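Can a Robot Do Your Chores Yet?

A guide for readers ages 8 to 12
From the Bindari Children's Science Center

Many people have a chore they would gladly give away. It may be folding socks, emptying the dishwasher, or putting toys back on the shelf. Visitors to the Center often ask whether a robot could do these jobs for them. The short answer is that robots can do parts of some chores, some of the time. The longer answer takes up the rest of this page.

What machines already do well

Your home may have several machines that do chores. A washing machine washes clothes. A dishwasher cleans plates. A robot vacuum travels over the floor and picks up dust. Each of these machines was built for one job, and each one needs help from a person. Someone must load the washer, and someone must pick up the socks before the vacuum rolls over them.

Factories and warehouses have used robot arms for many years. In a factory, the same part can arrive in the same place every time. The arm makes the same movement again and again, and it does not get bored. An arm at the Thoroddsen packing plant places 400 jars an hour into boxes. If a jar is lying on its side, the arm stops and a worker comes to set it upright.

Why homes are hard

A home changes all day long. Chairs are moved. A cup is left on the stairs. The cat goes to sleep in the laundry. A person can look at a messy room and know right away which things are trash, which are toys, and which might break. A robot must work this out from its cameras and other sensors, and it can make mistakes.

Touch is another problem. Pick up a grape, then pick up a full bottle of water. Your fingers used a gentle squeeze for the first and a firm one for the second, and you hardly had to think about it. Many robots have a gripper with only two fingers, which open and close like tongs. A gripper like this is good at holding blocks and boxes. Soft things, such as towels, are harder to handle. A towel changes shape whenever it is moved, and its corners can be hidden in the folds.

Time matters too. At the Center, a test robot named Jinik needed 17 minutes to fold one T-shirt. Most of our young visitors finished theirs in less than one.

How robots learn a chore

Some robots follow a list of steps written by a programmer. Others learn from examples. A person guides the robot through a task many times, and a computer looks for patterns in those movements. Our engineers gave Jinik 2437 examples of picking up an object and putting it down somewhere else.

Robots can also practice in a simulation. This is a world made inside a computer, a little like a video game. It can have rooms, shelves, and small objects to reach for. Nothing real gets broken when the robot drops something, and the practice can be repeated as often as the engineers wish.

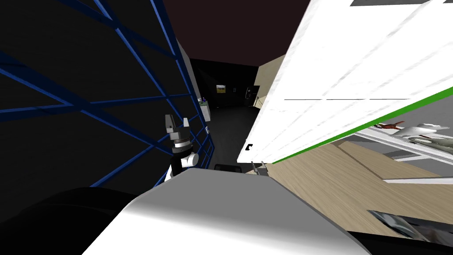
Practice of this kind has limits. Real objects may be sticky, bent, or heavier than expected. A robot that does well in the computer world may still knock over a real cup. For this reason, engineers test each skill again with real objects before they decide that it works.

"We ask the robot to do the same job in a room it has never seen," says Sigrún Baldursdóttir, who leads the robot workshop at the Center. "If it can put the cup away there, we know it has learned something useful."

In the Center's last test, Jinik put away roughly 90 of every hundred toys correctly. The others were dropped or left in the wrong place. A person would need to check the room afterward.

Try it yourself

Ask a friend to be the robot. The friend should wear thick mittens and use only a thumb and one finger on each hand. Place a sock, a pencil, and a plastic cup on a table. Give directions one step at a time, such as "move left" or "close your fingers." The robot may do only what you say. Afterward, trade places and try again with the robot's eyes closed. Write down which object was hardest to pick up and which words caused confusion.

Words to know

Gripper: the part of a robot that holds things.
Sensor: a part that measures something, such as light, distance, or pressure.
Simulation: a computer model of a place or an event.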